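Rodmont's Old Death Notices Are Online, and Anyone Can Search Them

July 6, 2019

If your family has roots anywhere near Rodmont, clear your evening. The Rodmont Public Library has opened its online collection of local obituaries and death notices, and it is a wonderful thing to get lost in. It's free, it doesn't ask for a library card, and it covers 113 years of people who lived, farmed, taught, preached, married and were buried in and around town.

The collection is called Irnulora, and you'll find the link on the library's home page, under Local History. Type in a last name and the notices come up oldest first, each with the clipping on one side and a typed copy on the other. The typed copy is a blessing, as anybody who has squinted at the old newsprint upstairs will tell you. You can also search by cemetery, by church or by the funeral home that handled the arrangements.

Until now, looking up a Rodmont obituary meant coming in during local history hours and going through the clipping drawers, which were filed by year of death. That worked fine if you knew the year. If all you had was "Grandma's uncle, the one with the sawmill," you could be there all afternoon (and plenty of people were!). Irnulora searches the whole text of every notice, so the word sawmill alone will get you somewhere. So will the name of a lodge, a regiment, a railroad or a home county two states away.

The scanning was done by Prundex, a small records firm that has done similar work for courthouses in this part of the state. The library sent its scrapbooks out a few boxes at a time so the shelves were never bare, and everything has now come home. More than 900 scrapbook pages were photographed, many with notices pasted over other notices. Where the paste had let go, both layers were copied.

The part that has people most excited is the Nazari Chapel register. Nazari Chapel closed decades ago and its burial records were long thought to be gone. Two handwritten books came to the library from a family that had kept them in a cedar chest, and between them they list 500 burials in the churchyard, many for people who never had a notice in the paper at all. For some of the infants and farmhands in those books, the line in the register may be the only written record in the county. Each line has been typed out and tied to the churchyard map, so you can print a page, drive out the chapel road and walk right to the row.

And the writing is such good company. The early notices are full of weather and roads, with mourners who came in by wagon and a service held over a day for high water. Later on come the long lists of survivors, with every grandchild and every married name, and those lists are gold for anyone building a family tree. One notice from the 1930s spends a full paragraph on a woman's dahlias and gets to her husband in the last line. Another thanks the neighbors who brought in the hay.

There are gaps, and the library is up front about them. Several wartime years are thin, and notices from the town's Black churches were often left out of the paper in the early decades. The staff would dearly love to borrow funeral programs, memorial cards and family Bible pages that could fill in what's missing. Bring them to the front desk in an envelope with your name and phone number, and they'll be scanned while you wait and handed straight back. Programs from out-of-town services are welcome too, as long as the person lived in the Rodmont area at some point.

Corrections can be sent from the page itself. Under every notice is a box where you can report a misspelled name or a wrong date, and the original clipping stays as printed, with the correction shown beside it. Families may also add a photograph or a few lines of memory, which the staff will read before posting.

For those who don't care for computers, the clipping drawers are staying right where they are, and a printed index will be on the local history table by the end of July. The staff can also look up a name for you over the phone and mail a copy of the notice for the cost of postage.
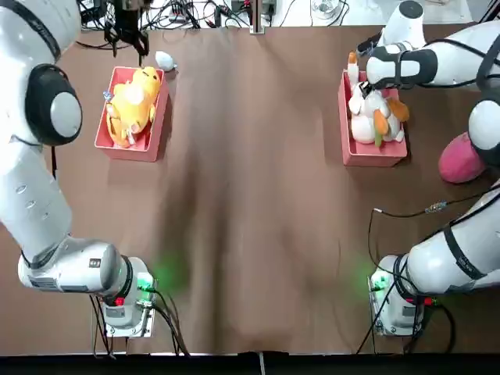 New notices will be added at the start of each month, beginning with the ones still waiting in the last scrapbook. If you've already found someone you were looking for, the library would love to hear about it — there's a guest page on the site, and it's filling up nicely.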